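The quiet corner of the hall

In Ududholm a furniture parts maker is teaching robot arms to pick up sticks, and its workers are learning what remains for their own hands

The first thing a visitor hears at Ragnarsson is the saw line, and after the saw line, if the door to the back room is open, a small click. The click comes again after some seconds. Then there is a longer pause, and a woman in a gray sweater leans over to look at what happened inside a bin.

She has worked at the company for most of her adult life. For many years her job was in the sorting department, where short wooden parts arrive mixed together and must leave in order: rungs with rungs, pegs with pegs, blocks with blocks. It is work that sounds simple until you do it. The parts lie across each other, they roll, and two pieces which look equal are not equal. A good sorter does not look at her hands. She looks at the next part while the fingers are still busy with the one before.

"I could do it and think about what to cook," she says. "Now I must think about how I did it. This is much more difficult."

Ragnarsson has 145 employees and makes turned and cut wooden parts for chairs, toys and small shelves. Two winters ago the sorting department had twelve people and could not find a thirteenth. Young people from the town came for a week and did not return. Older colleagues had pain in the wrists and in the neck, and the company nurse wrote the same recommendation many times. The management bought its first arm in March of the following year, together with a control program called Flovden, and put both in a back room where paint had been stored.

It was not received with joy. One of the men from the saw line remembers that the coffee break was silent on the day of the announcement. Somebody had read that a single cell could replace four people, and by the afternoon the four people had already been named.

What came after was slower and stranger than they had feared. The arm could repeat a movement exactly, all night if it was needed, but the parts were never in the same place. It closed its fingers beside a stick. It took two when it should take one. With a long piece lying across a short one it often hesitated, and then pushed both into the corner, where it could reach neither of them.

So the company asked the sorters for help, and this is where the work began to change.

Today three of the former sorters spend most of their shift in the back room. They prepare the bin, start a round, watch it and write a note if something went wrong. When the arm fails many times at the same task, one of them takes the controls and guides it by hand, so that there is a good example to learn from. The test plan for this season has 500 rounds for each kind of part. The notebooks, which are real paper notebooks with a blue cover, have reached entry number 3714.

I was allowed to read some pages. The language is short and practical. "Too low, touched floor." "Good, but slow." "Held at the end, should hold in the middle." One entry says only "No!!" and the colleagues at the table laughed when I found it, but they could not agree on who had written it.

A technician from Vovham, the neighboring town, comes when the equipment must be adjusted. He told me that he expected to spend his time on software. Instead he spent much of the first months listening to descriptions of how a stick behaves. The sorters knew that the parts slide differently on a worn floor than on a new one. They knew that a sloped wall is useful, as a piece which is pushed against it comes back to you. These things were not in any manual, and the people who knew them had never been asked to say them in words.

For the workers, this was perhaps the biggest surprise. The woman in the gray sweater left school early and says she was always a little afraid of meetings. Now she sits in one each morning at 8:15, and it is she who speaks first, when the others want to hear what the night round has given. Her pay went up by one grade. Her wrists are better. She sleeps a little worse, because the work follows her home in another manner than before.

Not everybody is content. A colleague who is 49 tried the back room for a month and asked to go back to the sorting tables. He found it lonely, and he did not like to watch. "In the department we talked all day," he told me. "There you wait. You wait for a machine to do badly what you can do well." His request was accepted without discussion. He sorts the difficult orders, the mixed ones from small customers, and there are enough of them.

The question of the jobs has also not disappeared. Nobody was dismissed, and the management has given its word in writing that this will remain so for the time of the project. But three people have retired from the sorting department and only one was replaced. The union representative at Ragnarsson is polite about this, and also clear. She wants the promise to be longer than the project. She also wants an answer to a question which I found very reasonable: if a sorter's skill is recorded and used for years on several machines, is one pay grade the correct price for it?

The production manager does not pretend to have the answer. He says that without the arms the company would already have refused orders, and that the night hours, from ten in the evening, were always the ones that people wanted to escape. If the machine takes these first, he thinks most of the hall will accept it. On the saw line I heard the same opinion, although with less warmth.

In the afternoon I stayed in the back room for two hours. The light there is even and there is no window. One becomes patient quickly. The arm comes down, the fingers close or do not close, and the notebook is opened. At one moment the woman in the gray sweater moved her own hand in the air, a small turn of the wrist to the left, the way you help a child on a bicycle without touching it. She did not notice that she did this.

Before I left I asked her if she misses the old table. She thought about it for a long time – she is a person who does not answer before she is ready – and said that she misses the smell. Fresh birch, in the morning, when the first boxes come from the saws. Sometimes she takes her coffee and walks over there before the meeting, and if a box is full she sorts a few handfuls.

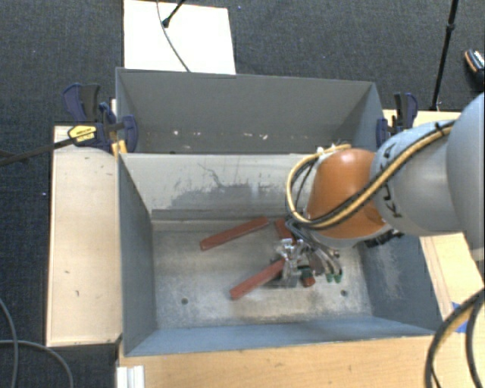
Wooden sticks and a small block under the gripper in the back room at Ragnarsson, Ududholm.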